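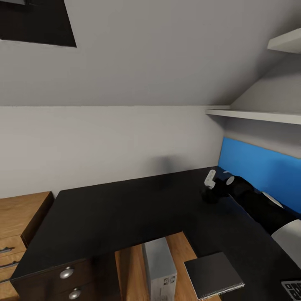 Losing a whole spring to waterlogged fields was the hardest thing the girls' side at Wolholm had faced, according to Ngaio Bright, and she says the news this week had her phone buzzing until midnight. "I've read the message over and over and I'm still grinning," she said.

WOLHOLM, 2 Oct 2019 - The Kerslake Youth Soccer League will add a girls' under-14 division next season, with 6 teams signed up and a first round of games planned for May. It's the first new division the league has opened in years, and people here could hardly be happier!

Wolholm, Elladlow and Stevach will each enter two teams. Over 45 players came to the open tryouts at Elladlow alone, many of them girls who had been playing in mixed squads or driving a long way for a game (one family was making the trip to the coast every other weekend).

Games will be nine-a-side on a smaller field, with two halves of 30 minutes and rolling substitutions. Every player who is dressed and fit will get at least half a game. Standings will be kept, but there will be no playoff in the first year, so coaches can try kids in new positions and let the goalkeepers swap around.

"We had hoped for four teams and would have been pleased with that," said Declan Ngata, who will run the division. "Then the Stevach forms came in, a great fat envelope of them, and I had to go back and redo the whole schedule. Best evening's work I've had all year."

The league is also looking for new referees, and would love to hear from older players who want to learn. A beginners' course will be held at Elladlow over two evenings before the season starts. It's free, and anyone who finishes it gets a whistle, a set of cards and a more experienced partner for their first few games.

Late sign-ups are still open at all three clubs. Players need shin guards and cleats; shirts are handed out at the first practice, and Stevach has a box of outgrown cleats in most sizes for anyone who needs a pair.

Home games at Wolholm will kick off at 9 a.m. on the lower field, with parking by the north gate.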